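Small Kitchens > Storage and Putting Away > Small dishes: basket or stack?

Page 1 of 1

Azra Petek
Posts: 142
Posted 6/20/22

Settle something for me before it ends a friendship. I have a set of little panda dishes, the kind that hold soy sauce, or four olives, or one teabag and your regrets. For years they lived in a stack next to the mugs. The stack was fine until I wanted a particular color, at which point it became a slot machine.

So I'm moving them into a plastic basket with holes in it. The thinking is that a basket comes off the shelf in one go, whatever falls off the dishes falls through, and I can see every color without taking the thing apart. I started with a purple one because purple is the color people in this house fight over.

My friend says this is how you chip rims, and that grown adults stack. I say the basket wins. Where I'm stuck is how to put them in. Flat on the bottom they take up the whole basket at once. Leaning, they slide down until they're flat anyway, just slower and with a noise.

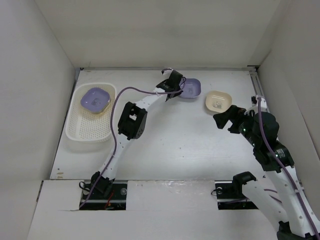

Garnet McIntyre
Posts: 2,970

Your friend is right and I hope she's reading this. Stacking takes up one dish's worth of shelf. A basket takes up a basket's worth of shelf, plus the room you need to get the basket out, plus the room for all the other stuff that will move in once there's a basket. I give it until the end of June before there's a rubber band and a dead battery in there.

I tried it with ramekins. I now own a basket of soy sauce packets.

Sarahí Chávez
Posts: 17

Garnet, that's a you problem. I've had my kids' snack dishes in a basket for ages and there is nothing else in it. (OK, one spoon. The spoon was there when I got here.)

Azra, are they bowls or plates? It makes a difference. Plates lean nicely. Bowls lean on each other like people waiting for a late bus, and then they all go at once.

Azra Petek

Well, now you've asked the question that has divided my household. They're shallow, they're sort of square with the corners rounded off, and they have a rim. My mother calls them plates. I call them bowls when I'm filling them and plates when I'm washing them. I've said "dishes" in this thread on purpose, as a peace offering.

Otakar Kolář
Posts: 11

If sauce stays in it when you walk across the room, bowl. I don't see why this is hard.

Senad Radulović

By that test my baking sheet is a bowl.

Otakar Kolář

You must walk very carefully.

Senad Radulović

Back to the basket. I'm on Azra's side, with one condition: sort them before they go in. People skip that and then blame the basket. Put everything out on the table first, pandas up, and decide which ones get used and which ones you only own. Then the daily ones go in last so they come out first. I also turn them all so the print faces the same way, but I accept that I'm beyond help.

Azra Petek

Fine, I put some out. The green one and the brown one are practically touching, and none of the pandas agree on which way is up. I turned exactly zero of them. Senad, please breathe.
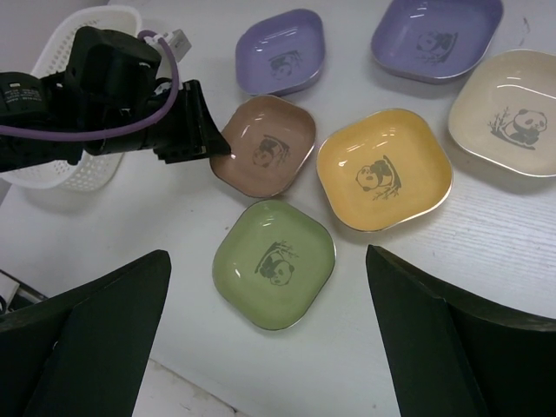 Green in front, two purples, and the brown, yellow and cream ones to argue over.

Garnet McIntyre

OK, they're cute. I'm annoyed about it. Still says "stack" to me. Same shape, same little panda, they were born to be stacked.

Sarahí Chávez

Mine are all different shapes, so stacking was never on the table. If I had matching ones I might go with Garnet here, and I don't enjoy typing that. The only thing I'd worry about in a stack is the print getting scuffed by the one sitting on it. Has anyone had that happen?

Senad Radulović

Yes. I had a set from Stojanovska with a duck in the middle. After a few years of stacking, they had a beak in the middle. A paper towel between each one would have saved the ducks, but then you're a person who puts paper towels between sauce dishes.

Garnet McIntyre

I'm that person. Coffee filters, though. Paper towels are too thick.

Otakar Kolář

I bought the Memell wire rack for this. Don't. The slots are spaced for dinner plates, and small dishes drop straight through to the counter. My neighbor likes the Caltton drawer dividers, but she has a drawer.

Azra Petek

A drawer, in this economy. All right, I'm going ahead with the basket. This is the plan as it stands, and you can all take turns ruining it:

1. Basket goes longways on the shelf, short end out, so I can grab it with one hand.

2. First dish goes in at the far end, tilted, and I quit fussing with it. Purple gets the honor again.

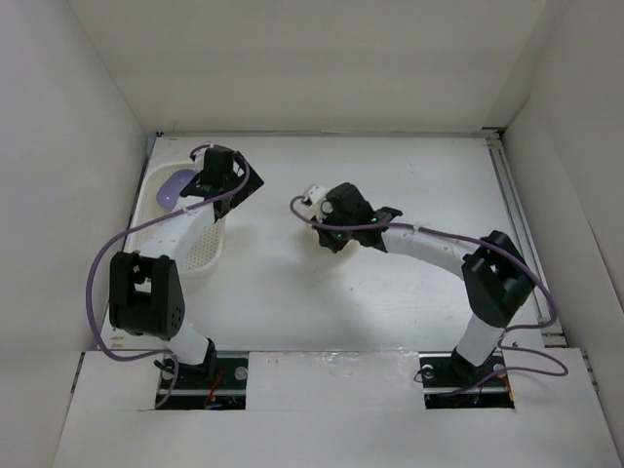

3. Next one leans on the first, same angle. Repeat until they stop sliding or I run out of patience.

4. Whatever doesn't fit goes back in a stack by the mugs, so that Garnet can feel she won something.

Garnet McIntyre

I'll take it. Put coffee filters in the stack.

Senad Radulović

For step 3, fold a dish towel and lay it along the near end. It gives the last dish something to lean on and the row stays put. Any old towel will do. I use a Brusov one that I was told was too nice to use.

Sarahí Chávez

Seconding the towel. And if a spoon shows up in there, just leave it. I've tried moving mine.

Otakar Kolář

Still bowls.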